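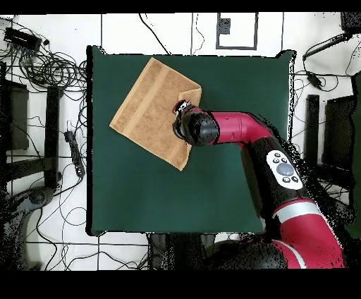 Towels at Disside: your questions answered

We get a good many letters about towels, more than you might expect for a small linen shop, and the same questions come round again and again. We've gathered them up with the answers we usually give. If yours isn't among them, do write to us and we'll do our best.

How should I fold a hand towel so it sits flat on the shelf?
Lay it on something flat with a bit of grip (a mat is lovely for this) and smooth it out with your palms. Fold it in half, short edge to short edge, then in half again. Before the last fold, lift the top layer at one side and let it drop back down — it gets rid of the ruck that always seems to gather in the middle.

Should the woven band be on the outside?
We like it on the outside, running across near one end, and that's how we send them out. Plenty of customers tuck it in, though, and the towel won't mind a bit.

Why does the band pucker after washing?
The band is a flat weave and the rest is looped, so the two shrink at different rates. Give the towel a gentle tug along the band while it's still damp and most of the puckering will ease out. The Undodberg range has a narrower band and suffers from it less.

My new towel doesn't seem to soak anything up. Is it faulty?
Almost certainly not! New terry needs a couple of washes before it gets going. Wash it 2 times at 40 degrees, leave out the fabric softener, and try again. If it's still no good after 4 washes, send it back to us.

A loop has pulled. Will the whole thing unravel?
No, please don't worry. Snip the loop level with the others using small sharp scissors, and whatever you do, don't pull it.

Does the tan shade fade?
A little, over the years, and to our eyes rather nicely. Wash it with other browns and creams and keep it away from anything with bleach in it, including some face creams, which catch people out.

Can I still buy the Sæther bath sheet?
It's out of stock at the moment and we expect more in September. The item number is 1418 if you'd like us to put one by for you. The Riltisa face cloths in the same colours are in stock now, in packs of 24 for guest houses or singly for everyone else.

Page last updated 2023-07-30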